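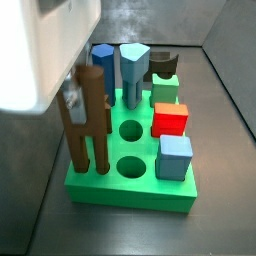 Peg board, left side. Gripper on the brown H piece.

October, late afternoon, gray bin

I promised the folks at Postthorpe I would keep writing these up even on the slow days, so I've poured the last of the coffee and will try to be fair to everybody, the arm included.

The question they keep asking (and it's a good one!) is whether any of this gets us closer to a machine that can put away the dishes, or sort the returned fittings at the Van Damme shop so a person doesn't have to stand there doing it. The green board is our stand-in for all of that. I know it looks like something out of a playroom, but a block and a hole ask for a lot of the same things as a fork and a drawer: find it, take hold of it without knocking over its neighbors, turn it the right way, let go at the right moment.

We are at 588 tries on the log for this board now, and I've been through the last 30 with a pencil. My feeling is that the arm is a decent picker and a nervous placer. Plain square blocks it handles nicely. Anything it has to grab by the side, up close to another piece, still makes me hold my breath, and I notice I lean toward the bin as if that would help.

The black piece with the curved top deserves its own paragraph, I think. I want it tried both near the board and out on the open floor, with the same program, and the results kept on separate lines in the log. When something like that lives on a kitchen counter it is never in the same spot twice, and if we only ever practice with it in one place we'll fool ourselves. 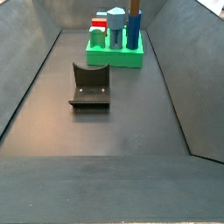 View over the front panel. Black holder out on the floor, board set back.

Ondby wrote to ask for a speed figure. I'd rather give them a steady one than a fast one, so for now I am using 20 seconds a piece as the target and not pushing below it. A person does it quicker while talking about lunch, of course. But a person also gets bored, and I've watched good people at the Stastden bench put parts in the wrong tray at the end of a long shift, so I don't think speed is the whole story. For chores at home I suspect most of us would happily let a machine take all evening over the silverware if we didn't have to check it afterward.

The checking is what bothers me. Right now somebody still has to look at the board after every run, and a helper you have to follow around the house is a bit like a toddler with a broom (very dear, and you sweep again later).
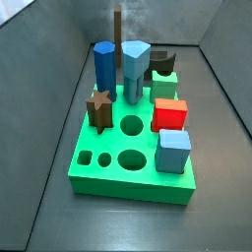
So my honest answer for Postthorpe, as of this month, is "some of it, with company." Sorting sturdy things of a known shape, in a bin with good light, I would try on a shop floor this winter. Loose dishes, no, not yet, and certainly not my dishes.

To do before the next round:
- go over the side grasp again, slower on the approach
- 3 runs with the lamp turned down, to see how much the shiny patches on the walls matter
- wipe the floor of the bin
- write back to Ondby, kindly
- ask Van Damme for a tray of real fittings, the dull ones, no polished brass please

Log is saved in the usual place. Pencil notes are in the blue folder if anyone wants to argue with my handwriting.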